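Fikix, logiciel de visite virtuelle pour vendre sur plan : notre avis après un programme de maisons neuves

Nous commercialisons des maisons neuves en lotissement, et depuis septembre nous utilisons Fikix pour montrer aux acquéreurs des logements dont la dalle n'est pas toujours coulée. Le programme qui a servi de test s'appelle Brostelia : deux modèles de maisons à étage, mitoyennes par le garage, avec plusieurs finitions au choix. Avant cela nous travaillions avec des plans papier, trois perspectives commandées à un graphiste et la maison témoin quand elle était prête.

Prise en main

L'installation se fait sur un poste de bureau classique, à condition d'avoir une carte graphique correcte. Sur l'ordinateur portable de l'agence, la visite saccade dès qu'on passe dans le séjour. Sur le poste fixe, pas de problème. On importe le plan de l'architecte, on indique les hauteurs sous plafond, et le logiciel monte les murs. Pour notre premier modèle il a fallu reprendre l'escalier à la main, le quart tournant ayant été interprété comme un palier. Le second est passé sans correction.

L'interface est en français, à part les messages d'erreur. L'aide en ligne est courte et les captures d'écran datent d'une version antérieure, ce qui fait perdre du temps au début. Le support répond par courriel, en général le lendemain. Une fois, nous avons attendu du vendredi à la semaine suivante.

La bibliothèque

Le catalogue fourni compte 456 éléments : meubles, luminaires, sanitaires, revêtements de sol. Les cuisines sont bien faites, avec des façades qu'on peut changer en un clic. Les salles de bains sont plus pauvres, et il n'y a qu'un seul modèle de douche à l'italienne. On peut compléter avec le catalogue Flovura, vendu à part, surtout utile pour les textiles et les extérieurs (terrasses, clôtures, haies).
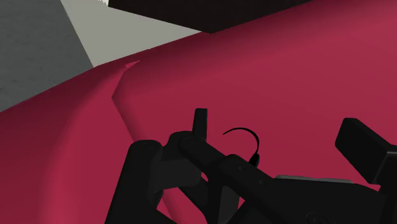 Les couleurs sont le sujet qui revient le plus souvent avec les acquéreurs. Un client qui choisit une teinte sur écran s'attend à la retrouver chez lui, et un rendu ne garantit pas cela. Fikix gère bien les variations de lumière. Sur une grande surface courbe, un cramoisi peut tirer vers le rose du côté éclairé et vers le lie-de-vin dans la partie sombre, avec un passage progressif de l'un à l'autre. Les jonctions sont moins réussies : un pli net ou une couture plus foncée peut apparaître là où l'on attend une courbe continue. De loin, pendant une visite, cela ne gêne pas. Pour une brochure imprimée, il faut retoucher. Nous gardons toujours le nuancier du peintre sur la table au moment de la signature des options.

En rendez-vous

Mon collègue Krishnamoorthy Pinto a assuré la plupart des présentations. Il fait entrer les gens par la porte principale, puis les laisse circuler seuls. Les questions portent sur le rangement, la place du réfrigérateur et la vue depuis la chambre parentale. L'outil de mesure sert beaucoup : on clique sur deux points et la distance s'affiche. Nous avons vérifié sur la maison témoin, les cotes sont bonnes au centimètre près dans les pièces du bas. Sous les rampants, l'écart est plus grand et nous préférons ressortir le plan.

La course du soleil se règle selon l'heure et l'orientation du lot. C'est la fonction qui a le plus aidé à vendre les parcelles nord, moins demandées, en montrant que le séjour reste éclairé l'après-midi.

Prix

La licence nous est revenue à 1037 euros pour l'année, pour 2 postes, catalogue de base compris. L'export en haute définition est inclus. Le lien de visite à envoyer par courriel l'est aussi, mais il expire après 7 jours et il faut en générer un autre, ce que les clients qui réfléchissent longtemps ne comprennent pas.

Nous avions aussi essayé la solution de Rebelo. Elle est plus rapide à l'import et son escalier était juste du premier coup, mais les intérieurs sont ternes et il n'y a pas de réglage du soleil.

Points forts : mesure, lumière naturelle, cuisines.
Points faibles : salles de bains, aide en ligne dépassée, durée des liens.
Note : 7 sur 10. Nous renouvelons la licence pour la tranche suivante.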